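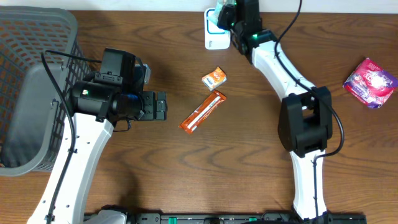
Figure 7.1 Two robot arms at a wooden table, with three snack packages and a grey plastic basket.

Chapter 7
Markets, Juries and Audiences: The Economics of the Film Festival

7.1 Introduction

A film festival is at once a cultural event and a place of business. Members of the public buy tickets and attend screenings, while in nearby hotels and meeting rooms sales agents, distributors and broadcasters negotiate the rights to films that may not reach cinemas for another year. The two activities share a programme, a calendar and often a building, but they are paid for in different ways and judged by different measures.

Chapter 6 dealt with the financing of a film up to the end of production. The present chapter takes up the subject at the point where a completed work is offered to buyers. It asks who bears the cost of a festival, what each party expects in return, and how the award of a prize affects the price of a film.

After studying this chapter, the reader should be able to:

distinguish between a competitive festival, a non-competitive festival and a film market;
explain the terms world premiere, international premiere and territory;
identify the main sources of festival income and the conditions attached to them;
read a simple festival budget and comment on its weaknesses.

7.2 Two festivals compared

Much of the chapter draws on two cases. The Garcombe Film Festival is held each June in a coastal town with three permanent cinemas. In the edition studied it received 707 submissions and selected 32 features. It has no formal market. Its income comes chiefly from ticket sales, a grant from the local authority and submission fees, and its organisers regard a full house as the principal sign of success.

Bendasberg is a different kind of event. Public screenings are few, and most of its space is given over to a market at which 341 companies were accredited in the same year. Of these, 138 were attending for the first time. Stand rental and accreditation fees make up the larger part of its revenue, and a fall in the number of visiting buyers is felt in the accounts at once.

Neither model is free of risk. Garcombe depends on a grant that is renewed yearly, and a wet June has little effect on it compared with a change in council spending. Bendasberg is exposed to decisions taken by companies elsewhere, many of which now view films online before travelling.

7.3 The sales agent

The sales agent acts for the producer in dealings with distributors. Under the usual agreement the agent receives a commission on each sale and recovers agreed marketing costs before any money passes to the producer. Section 7.5 examines one such agreement, made between the producers of the drama Aguiar and the sales company Boltov, and shows how the order of payments affected what the producers finally received.

Students should note that a minimum guarantee, where one is paid, is an advance against future income. The term is defined in full in the glossary at the end of the book.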